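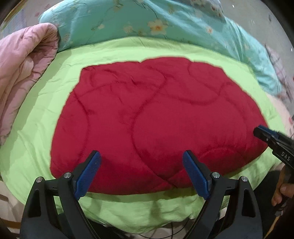
Notes for the talk, Jillton, 27/09/2021

Good evening, and thank you to Leanne Oakley for inviting me. My name is Prakash Palaniappan and I will speak about quilts and comforters, how we use them on the bed and how we put them away. Please keep your questions for the end, I lose my place easily.

Start with the bed. In my house we change the covers in May. Everything comes out of the closet at one time, and for one evening you cannot find where to sit.

Point to the red comforter. Look at the stitching, the curves that cross one another. The stitches hold the filling in its place. When a line of stitches opens, the filling starts to move and you get a thin place. Repair it the same week. I used to wait, and I lost a good one this way.

(Pause. Pass the 2 sample squares, first row first.)

Spread it flat before folding. Smooth with the open hand from the middle to the sides. A fold made over a wrinkle will keep the wrinkle until next winter.

Now the turquoise one with flowers. A printed cloth can fade in the sun, so I dry mine inside out. Tell the story of my aunt in Orellana and her balcony. Keep it short!

The pink one is puffy. Puffy quilts I fold in thirds, loosely, and nothing heavy goes on top. No vacuum bags for these. Someone will ask about it, say that I tried in 2000 and the quilt stayed flat like a blanket.

Ask: who keeps the quilts under the bed? Who in the closet? Wait for hands.

Last part, washing. Go to the card with the temperatures.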